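Subject: Re: [home-sewing-and-mending] Setting up a table for small work

Date: 19 Aug 2019

> Hello all. I've been lurking on this list since January and finally have a question of my own. We have moved into a smaller place and I've lost my sewing room, so everything has to happen on one table in the corner of the bedroom. My main trouble is that my neck and shoulders hurt after an hour of hand sewing, and I can't seem to get the light right either. I have one lamp from Adholm that clips on the edge, and it throws a shadow exactly where my needle is.
>
> Does anybody have advice on table height, lighting, or what color the top should be? I'm about to paint it and I'd hate to pick wrong. I do mostly mending, some buttonholes, and a bit of beading when I feel brave.

Oh, I'm so glad you wrote in, and welcome out of the shadows! I went through the very same thing when we left the Ivville house and I traded a whole back porch for a corner, and I cried over it a little, I don't mind telling you. But I've ended up liking my corner better than the porch. I get more done there, and I can hear the radio from the kitchen.

Let me take your questions in a muddled sort of order, beginning with the neck.

When you sew by hand on a table meant for eating, the work is too far from your eyes, so your head goes down to meet it. Mine was 30 inches high, the same as most dining tables, and for years I thought the answer was a better chair. I bought two of them! What helped in the end was bringing the work up. I have a little slanted board that sits on top of the table, and when I'm doing buttonholes I prop it on a couple of old catalogs until the cloth is where I'd hold a paperback. My elbows rest on the table to either side of the board. If your elbows are floating in the air, your shoulders are holding them up, and of course they're going to complain by suppertime.

The other thing is feet. If you raise the chair at all, put something under your feet. I use a shoe box full of pattern envelopes with the lid taped on, and it has lasted longer than either of those chairs did.

Now, on the lamp. I had a clip lamp too, and it isn't a bad lamp, it's only in the wrong spot. If you're right-handed, it wants to come from the left and a bit in front of you, so the shadow of your hand falls away from the needle. (Left-handed folks, swap all of that around, and forgive me for never remembering you first.) One lamp by itself makes a hard shadow no matter what, so I'd add a second, weaker one on the other side, even a cheap one. Mine was $23 at the Trurnholm outlet, and the neck is stiff as a broom, but once I'd bent it where I wanted it I never had to touch it again. Bulbs are a matter of taste. I like a whiter one for matching thread and a warmer one for the evenings, and I keep the spare in the drawer with my bobbins, where it gets in the way constantly.

And then the color! I have feelings about this one. My first tabletop was white, glossy white, and it was a mistake. The light bounced straight up into my eyes, and white thread vanished on it completely. After that I did a dark green, which was lovely to look at, but then the black buttons and the needles got away from me, and it showed every scrap of lint. What I'd tell you is to go pale but a little gray, with no shine to it. A grayed blue, a grayed lavender, a soft putty, any of those. Both the light things and the dark things show up against it, and your eyes don't get so tired.
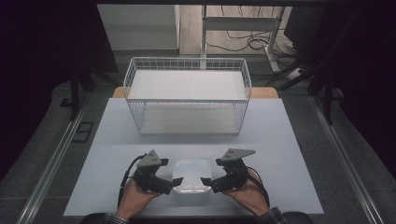
Do get the flat finish, even if the person at the paint counter tries to talk you into satin for wiping down. You can wipe flat paint perfectly well if you give it a good long time to cure first. I gave mine two weeks and covered it with an old sheet in the meantime. If you're worried about pins scratching it, lay a piece of wool felt where you do your beading. Beads stay put on felt, and you can pick them up with the needle instead of chasing them with your fingernails.

As for beading at a small table generally, keep less out than you think you need. I used to have every tube I owned standing in front of me, and one sneeze sent a whole lot of them under the radiator. Now I put out one shallow dish for the color I'm on, and the rest stays in the drawer. Võ makes a nice nesting set of dishes, if you can find them, and jar lids do the job too.

You didn't ask about stopping, but I'm going to be a busybody and bring it up anyway. I set the kitchen timer for 30 minutes and I put it in the other room, so I have to get up and walk to shut it off. By the time I've done that I've usually put the kettle on or let the dog out, and my neck has had its rest without my having to be good about it. I'm 72 pages into a library book I only read while the kettle boils!

If you can, try the height and the lamps for a week before you paint anything. You may find you want the table turned around to face the window, and then you'd be looking at a different edge altogether. I'd also love to hear what you're using for buttonhole thread, as I've been unhappy with mine ever since the shop here changed suppliers, and I have a coat with five of them waiting on the hook.

Write back and tell us what color you settle on, and don't wait so long next time.

Warmly,
your friend in the corner with the lavender paint on her slippers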